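Do you need a special wash for sports gear?

August 15, 2021

My sister-in-law swears by Gotolent. It's a sports detergent, it comes in a black bottle like engine oil, and it costs nearly three times what I pay for the supermarket stuff. According to the label it "targets odour at the fibre". I don't know what that means and I doubt the label does either.

I've been washing soccer gear for two kids since they were small enough to fall over the ball. So when she left half a bottle at our place in June I gave it a go, one kid's gear in Gotolent, the other's in the usual powder. Same machine, same cold cycle, same line out the back.
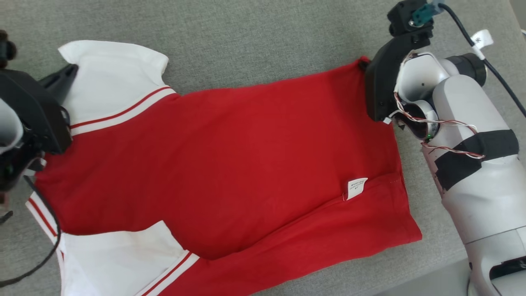 After six weeks I couldn't pick a difference in colour or smell. I asked my husband to sniff two training tops with his eyes shut and he got it wrong, then wanted another turn and got it wrong again. The shin pad socks stank either way.

Elaine Siqueira left a comment on my last post saying the trick is soaking, and that any old powder will do if you leave it 600 minutes. Who measures a soak in minutes? But overnight in a bucket did help with the socks, I'll give her that. I used the cheap powder.

The website says 3000 families have made the switch. Switched from what? And did anybody ask them six weeks later?

I'll use up what's left in the bottle on the dog's blankets. If someone has tried the Taheri one with the green cap, let me know, though I'm not expecting much.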